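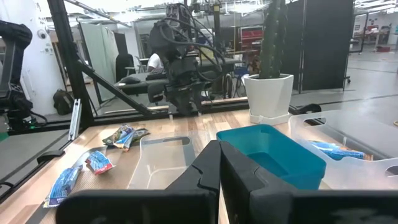
Akari cell: setup and upkeep

Maintenance notes for the two-arm table at Wutport. Recordings made on it go into the Raren set.

Arms and rails

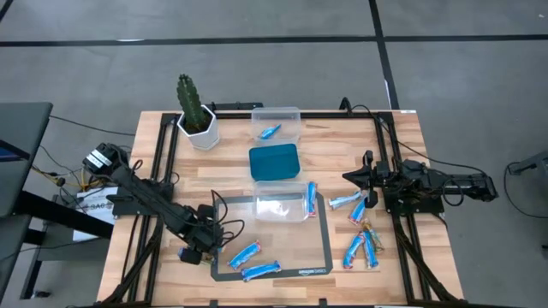 3 min read

Check the rail clamps every Monday. Lead each arm's cables clear of the wrist before homing. Put the bins and snack bars back on the table, then run 20 test grasps per arm.

Gripper fingers

Wipe the fingers after each shift. Replace both at 3000 cycles, even if one looks fine.
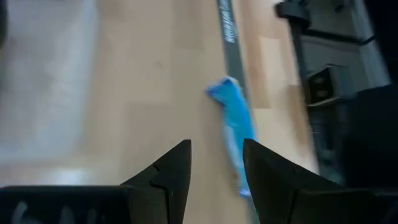
Wrist view, fingers either side of a light-blue cloth.

Log finger changes in Mfaume.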